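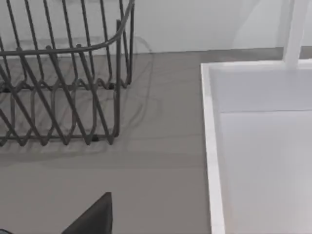
Figure 2. Dark wire dish rack on a countertop.

3.2 What people told us about washing up

I went into the Ullidham interviews expecting to hear about money and work hours. What I got, over and over, was dishes! We sent the survey to 2,000 households and 479 wrote back, and the open comment box at the end filled up with kitchen arguments (who rinses, who stacks, who leaves the pan "to soak"). My colleague Ľubica Halás coded all of it in May, and I owe her a very large lunch.

The drying stage came up more than I'd planned for. Plenty of couples split the washing fairly – and then fought over who puts things away. One man in Plarnik said he'd lived out of the rack for 10 years and saw no problem with that. His wife filled in her own form, and she did see a problem.

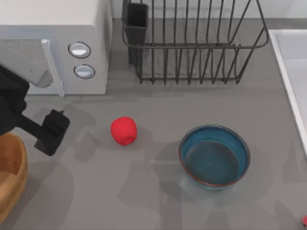
Reheating was a different story. People who ate at separate times mostly cleaned up after themselves, and they seemed calmer about the whole business. I'd be careful with that, though, as those homes were also smaller and had fewer kids in them. Section 4 goes back to the question with the time diaries.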